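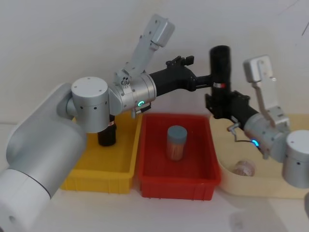 Walkers wanted: Pasbridge after dark

The city says the route from Kandgate to the old Lazarević bar is "much improved." I have my doubts. New street lamps make a nice press release, and I'd like to hear from people who walk there at night.

I need 7 adults for my blog, Grurkomau, to walk the route once a week in September and write down what they find. Pay is $70 for the month. You must live in town and be able to get yourself home.
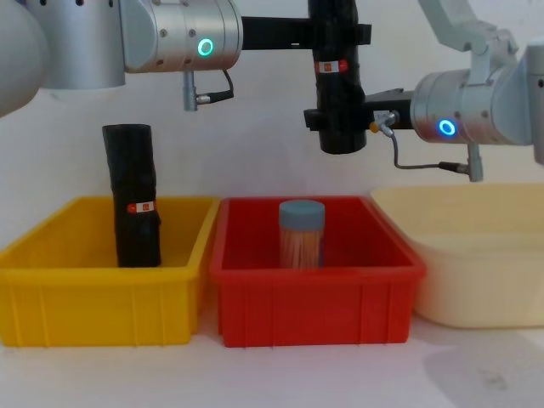
Notes are due the next morning, before you've had time to improve them. Keep what you saw apart from what you heard from a guy outside a bar. Think of the yellow bin and the red one: right up against each other, still two bins. I will ask which is which. Ghost stories about the 1950 fire go in neither.

To apply, leave a comment with your usual route home and one thing about it you don't believe.

Posted June 10, 2020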